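Chapter 7
Picking Things Up

When I joined the robot club at school, I thought picking things up would be the easy bit. We'd spent all of January on driving and turning, and I remember telling Mitali Biswas, who ran the club, that we'd be done with grabbing by teatime. We weren't! My first program, which I called Rustier (it followed one called Rusty), made 961 tries at lifting a tin in the simulator and managed 69.

So don't worry if yours goes badly at first. In this chapter you'll build a short shopping task in simulation, with boxes and tins on a table, and you'll write the code that moves the gripper over one item, lowers it and closes the jaws. I've kept it to one item at a time, and we'll get on to packing a bag in Chapter 8.

Before you start, open the project you saved as Wusura at the end of the last chapter and check that the arm still moves when you press Run. Got a notebook handy? Good, you'll want to jot down your gripper heights as you go (I lost mine twice).
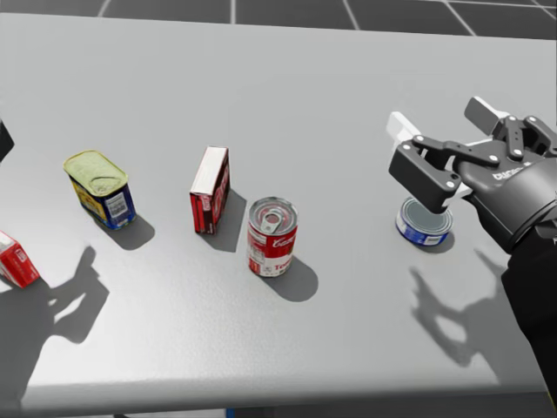

Figure 7.1 The shopping task in the simulator, with the gripper over the tuna can.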